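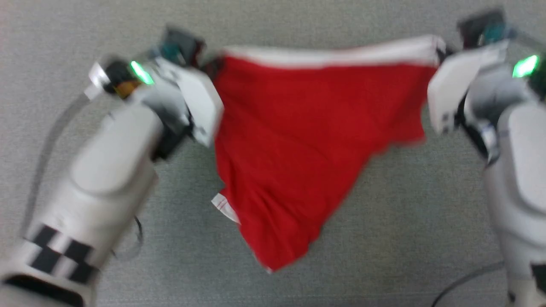 Planning for Cloth: Notes on the Skonent Release

Posted October 29, 2023

This post describes recent changes to Skonent, the planning and control software used in the Cullunau project for handling garments with two arms. Earlier posts on this blog dealt with the simulator. The present one is limited to the software that runs on the machine.

Until July, Skonent planned each arm separately and checked the two paths for collisions afterward. This was adequate for rigid parts. With cloth, the grippers are joined by something that can slacken, fold over itself or pull tight, and a path that is safe for each arm alone may still drag a corner out of the fingers. The planner now treats the distance between the two grippers as a constraint of its own, with an upper limit set from the measured width of the held edge.

The red piece with the white band is a useful case. It is held by the band, one gripper at each upper corner, so that the top edge is taut while the remainder hangs down in folds toward a point. The perception module is asked only for the top edge and the lowest point of the hanging fabric. An earlier version attempted to fit a full mesh to the folds. It was slow, and the planner made little use of the result.

Edge detection was tested on 649 recorded grasps. More than 100 of these had been labeled incorrectly, chiefly where a folded hem had been marked as the outer edge. The labels have been corrected and the Roditz test set has been issued again under a new version number. Results obtained with the old set should not be compared with the new ones.

Motion blur remains a difficulty. When the arms move quickly, the boundary of the cloth softens and the edge estimate drifts. Skonent now lowers its confidence in the estimate as gripper speed rises, and it holds the last good value for up to 10 frames before it asks for a pause. Users who prefer the former behavior may restore it in the settings file.

The log viewer, Espinoza, has received 4 new plots, including one of gripper distance against time. Logs written before this release will open, but the distance plot will be blank for them. A conversion script is planned and will be announced on this page.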